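Planner keeps timing out with both arms near the tray
posted by Loukia Michailidis

Hi all! I'm running Treltard on a two-arm setup, and whenever one gripper has the baking tray, planning for the other arm quits after 5 seconds. Is it my collision settings?

Magdy Kabbaj
Very likely, and I lost a good part of December to the same thing! Once the right gripper holds the tray, attach the tray to that arm in the planning world, then allow contact between the two.
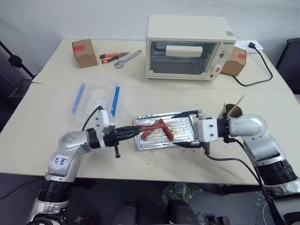
After that I raised the timeout to 16 seconds, and it has rarely needed almost half of it.

Humach
try reinstalling, worked for me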